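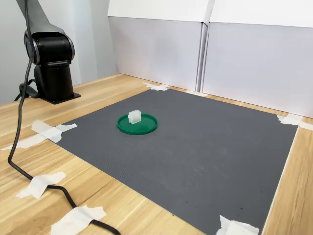
Soledad Cervantes has spent most of her working life on table surfaces: what goes on them, what holds it there, and what it takes to get it off again. She writes the surface notes for Stevero, and we met at the Gurnirmont workshop to talk about mats. Her usual arrangement is a dark gray mat with a fine texture, laid straight on pale wood and held with white masking tape at the corners. "The tape is the part people argue with," she said. "They want clamps or glue. Glue stays in the grain. Masking tape gives you some shear strength and peels off the finish if you pull it low and slow."

She burnishes each strip from the mat outward, with a thumb or the edge of a card. A wrinkle in the tape does little harm to the hold as long as both ends are flat. Cables get their own strips, laid across the run. "Along the cable, you're only taping rubber," she said. "Across it, you've got wood on both sides."

Texture was the subject she kept returning to. A smooth mat wipes faster, but small parts slide on it and it throws glare from overhead lights. A fine grain solves both and collects dirt instead. Specks settle in the low points and a dry cloth moves them to the next low point. 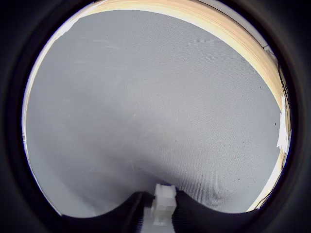 Priit Uibo disagreed on the cloth, saying that a dry one is fine if it is microfiber and folded, and that most of the trouble comes from people wetting a mat while it is still taped down. Cervantes granted the second point. Water creeps under the edge and softens the adhesive -- then the corner lifts and the tape has to be replaced anyway.
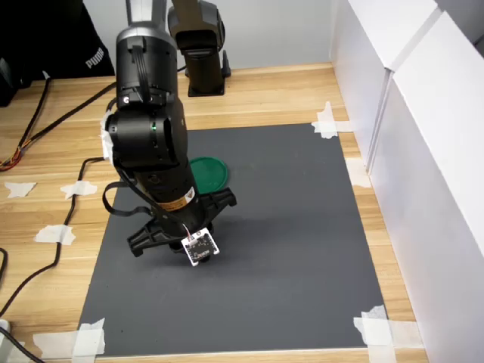

Her own routine is a soft brush, front to back, then a barely damp cloth that stops short of the tape. She changes all the corners together, usually in September, and wipes the wood underneath before laying the mat again. "Old tape next to new tape pulls unevenly," she said. "You get a ripple, and a lid or a cup set down on the ripple will rock."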